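From: Eyerusalem Assefa
To: packing-methods list
Date: December 15, 2020
Subject: Re: Mixed snack cartons, fill order and void

Carmela Escobar wrote:

> We have moved the mixed carton from the Paredes line to hand packing
> at Atdale and the fill is inconsistent. Same packets, same carton,
> same count per carton. Some close flat, some crown enough that the
> tape lifts in storage. The packers work from a loose pile on a table
> and fill from whichever side is nearest.
>
> Carton is the Norkora white, regular slotted, no divider. Contents
> are pillow packs in two sizes plus the small yellow one. I have tried
> asking for large packs first, small packs last. It helped for a day.
>
> Three questions:
> 1. Is there an accepted fill order for pillow packs of unequal size?
> 2. Should they be laid flat or stood on the end seal?
> 3. Does anyone specify a maximum crown before closing?
>
> I would like to avoid a divider. It adds cost and the packets bridge
> over it anyway.
>
> Carmela

Carmela,

Taking your questions in order, with a digression on the table between the second and the third. Most of what follows comes from a run we did for Clindier in July, 800 cartons, hand packed, no divider. The contents were similar to yours: mostly large green packs, a smaller number of odd sizes.

1. Fill order. I don't know of a published one. Large first and small last is the usual instruction and it is half right. The difficulty is that small packs placed last sit on top of an uneven layer, and an uneven layer of pillow packs has its high point in the center of each pack. A small pack dropped on two adjacent crowns rides on both and adds its full thickness to the stack. The same pack placed in the valley where two end seals meet adds almost nothing. So the instruction we ended up with was: one layer of large, small packs into the seal valleys, next layer of large offset by half a pack. The final layer is always large packs. If a small pack is left over at the end, the packer lifts the top layer and finds a valley for it. Packers dislike doing that, and after the first hour they stop having leftovers.

2. Flat or on end. Flat, for anything in which the contents can shift. A pack stood on its end seal lets the product settle into the lower half, the lower half becomes thicker than the upper, and the row takes on a wedge shape. Alternating the wedges (one seal up, one seal down) works on a machine and is unreliable by hand. We tried it for 27 cartons and went back to flat. Rigid-walled packs are another matter and I gather you have none.

There is one exception. If the carton height leaves a gap of less than one flat pack and more than one edge thickness, a single row may go in on its long edge along the carton wall. The long edge, please, and not the end seal. The end seal has the serrated cut and will score the neighboring film if it is pushed in hard.

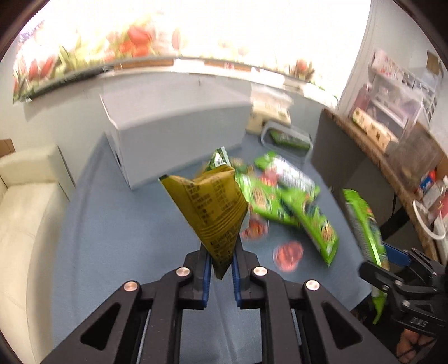 On the work surface. You mention a loose pile and I think more of your variation comes from there than from the fill order. Film slides on film, and a pile that has been reached into a few times loses whatever orientation it started with. The green packs to the right of the box are a fair illustration: one lies diagonally at the back, another runs out behind the yellow pack, a third overlaps that one and points toward the near right. A packer taking them in sequence has to turn each one through a different angle before it can be laid in, and under time pressure some will go in unturned. The yellow one has been taken by its lower corner, with the wide part uppermost and creases fanning across the lower right side. Picked up that way a pillow pack goes in corner first, and a corner-first pack seldom ends up flat without a second touch. The pickup I would specify is at the middle of one long edge, or both end seals if two hands are free.

What we changed at the table:

Packs are presented in two trays, large and small, end seals facing the packer. A tray lip of one pack thickness is enough. The trays are refilled from behind by someone who is not packing.

The carton stands on the side of the packer's weaker hand and the trays on the other. The weaker hand steadies the layer while the other one places.

Cloth on the table is fine and I would keep it if you have it. It holds the carton still and it is quieter. Pull it tight at the start of each shift. A lengthwise crease under the carton can tip it slightly, and the packs then drift to the low side while the layer is being built.

No pack goes directly from the delivery bag into the carton. It has to pass through a tray.

3. Maximum crown. We did specify one, measured with a straightedge laid across the open carton at the score line, flaps folded out. Zero contact in the end thirds, light contact permitted in the middle third. "Light" meant that the straightedge could be pressed to both score lines with one finger at each end. It is a crude test and it takes a few seconds. Anything that failed was opened back to the first layer. Fixing only the top layer does not work, as the high spot usually starts lower down.

For tape lift in particular, look at the warehouse before you change the tape. Pillow packs expand if they are stored warmer than they were packed, and a carton that passed at the bench can crown overnight. Out of 3,669 cartons handled at our site over the season we had 313 with some lift, and the majority came off the two pallets stored nearest the heater. I have no controlled comparison to offer, only the pallet locations.

I agree on the divider. We had one sampled and the packs bridged over it in the way you describe. A plain paperboard sheet between layers was more useful and a good deal cheaper, though it costs you some height.

Two things I would need to know before saying more: the inside height of the Norkora carton with flaps closed, and the thickness of one large pack lying flat at your bench temperature. If the first divided by the second leaves a remainder of over half a pack, change the count per carton before you change anything else.

Can someone on the list who packs at altitude comment on the crown limit? Ours was set near sea level and I would not expect it to carry over.

Eyerusalem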